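Parent Notes, July

Sleep stuff, and why I'm done comparing

Quick one this month, I've got a toddler on my hip and a dentist thing at 3. So.

At pickup last week a dad I sort of know told me his daughter has slept through since nine weeks. Seven to seven. "We just put her down awake." Great! Good for you! My son is 14 months old and was up at 1:40, 3:15 and then 4:50 for the day, and I put him down awake too. He stays awake. That's the whole problem.

I went home and did what everybody does, read sleep forums until midnight. Bad idea. Half of them say you're damaging the kid if you let him fuss, the other half say you're damaging him if you don't. One thread had 133 replies about blackout curtains. I read all of it. We now own blackout curtains, and he wakes up at 4:50 in the dark.
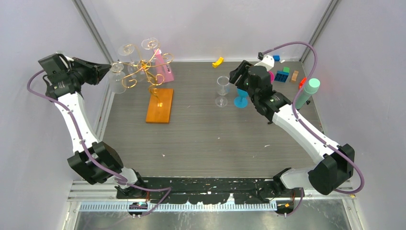 By Trinidad Navarro
Parent Notes | Sleep & Routines

Anyway I asked the group list what's working for people, and got way more mail than I expected, thank you. Some of it below, trimmed.

Gunvor Rustad has twins and says she quit tracking. Had an app, had the charts, 94 nights of data, and all it told her was that she was tired. Deleted it. Says the nights are the same but she's less mad at them.

Jomar Mangubat and his wife split the night at 2 am. Before 2 is his, after 2 is hers, and no negotiating in the hallway. We tried it this week. I love it. I got a five hour stretch and cried a little in the shower, happy crying.

Lesego Modise wants it said that her kids are 6 and 8 and one of them still comes in most nights. She's fine with it. King size bed, everyone sleeps, she doesn't bring it up with her mother-in-law.

Alfredo Ignacio wrote a very long email in favor of moving bedtime earlier. Like 6:30 earlier. I was skeptical becuase it sounds backwards, but a few of you said the same thing so we're on night three. Last night he got up at 5:25. I'll take it.

What I didn't get was a single person saying they had it all figured out. Maybe those people don't write in.

If your baby snores a lot, or seems to be be struggling to breathe, or you're so tired you're scared to drive, please call your doctor and skip the forums. Same if you feel low and it isn't lifting. I waited too long on that one with my first.

Next month is picky eating — send me your worst dinners. Keep it under 200 words please (Alfredo). And whoever left a gray sleep sack at the playgroup, size 12 to 18 months, it's in the basket by the door.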